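From the Marport Historical Society newsletter, May

The Bradley letters are ready to read

It has been a long winter in the reading room, but the Bradley letters are finally sorted, foldered and open to anyone who wants to come in and look at them! There are 188 in all, most of them written between Marport and the farm settlement at Goslow in the years before the Civil War, and they are a joy. The handwriting is another matter (bring a magnifying glass, or borrow one of ours).

If you grew up here, you probably learned one thing about the Bradleys, that they owned the mill by the lower bridge. The letters show how much more was going on in that house. The mill would not buy cotton grown by enslaved people, and for two years the family tried to run it on wool and locally grown flax alone. "Free produce," they called it, and they wrote about it constantly: where to find sugar, whether maple would do for preserving, what to tell the neighbors who thought the whole business was foolish. One of the daughters complains to her aunt in Goslow that the linen is scratchy and the coffee is made of barley, and then spends the next three pages asking for more pamphlets.

My favorite part of the collection is the petition. We had known for a long time that Marport sent one to the statehouse asking for an end to segregated seating in the public schools, because it gets a single line in the old county history. What we didn't have was any idea of how it was put together. Now we do. The letters follow the sheets from house to house, out along the Garba road and back again, with plenty of grumbling about mud. The final tally, copied out twice and underlined, was 1342 names. For a township this size that is a remarkable number, and more than half of the signers were women.
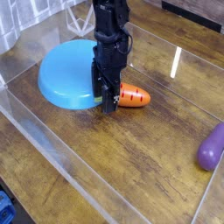

Robotic arm and upturned blue bowl on a wooden tabletop.

A word about what the letters don't tell us. The Bradleys wrote to each other a great deal about principle and very little about the Black families who lived on the Garba road and who had been pressing the school question for years before the petition went around. Six of those households appear in the letters by surname, usually in connection with a meeting or a borrowed wagon. We are working through the church minutes and the tax rolls now to learn more, and if your family has papers, a Bible with names in it, or even a story that came down from a grandparent, we would dearly love to hear from you.

The letters can be read any afternoon the room is open, from 1 p.m. until 5. They stay in their folders and pencils only, please. Typed copies of the first 2 boxes are in the blue binders by the window, and the rest will be added as they get finished. If you can read old handwriting, or would like to learn, there is a transcribing table every month and new people are always welcome. We start with the easy ones!

Copies of the petition sheets will be on display in the front hall through the end of summer.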